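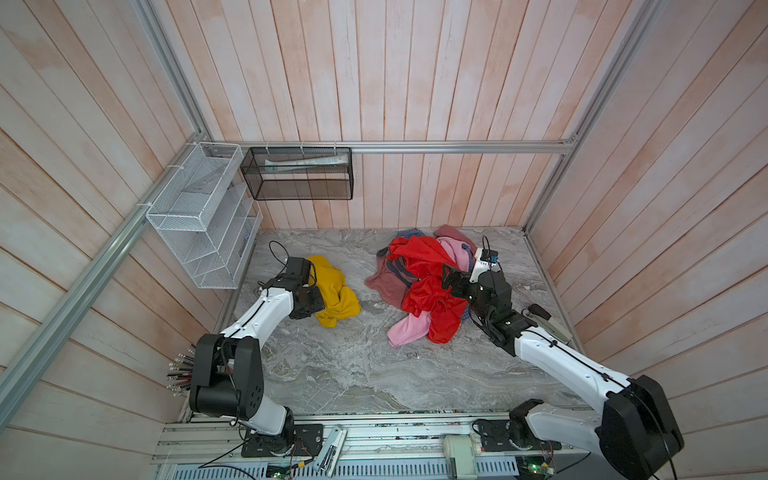 Issue 72, page 5

Smart meters and the sums behind them

By Teodora Stojanović
December

Mendar Water wants to fit smart meters to all 580 homes in Skirness by spring, and the leaflet says we will each use less water as a result. I have read it twice and still can't find out how. A meter measures. It doesn't mend the main on the harbour road, which has been weeping into the gutter since the summer.

The promised saving comes from a trial in Brumamar, where 300 households took part. All of them had asked to join. People who put their hands up for a water-saving trial are probably the sort who already turn the tap off when they brush their teeth, and I'd want to see the same result from a street that was simply told.

I put this to Radomir Vlachou at Mendar, who was polite and sent me the leaflet again. He did say that night-time readings will show up leaks on the customer's side of the stopcock. Fair enough, that could be useful. Leaks on the company's side are "a separate programme" – no dates given.

Then there is the bill. The standing charge is "under review", and in my experience reviews of that kind go one way. Anyone who wants to ask about it in person can do so at the drop-in at the hall, from 6pm. Bring an old bill.

Comments

Gwen P: Reported the harbour road leak in July. Got a reference number and a text asking me to rate the service.

oldslipway: We had a meter put in at our last place and did save a bit, to be fair. Two of us and no garden though.

Gwen P: Is the drop-in upstairs again? My knees won't do it.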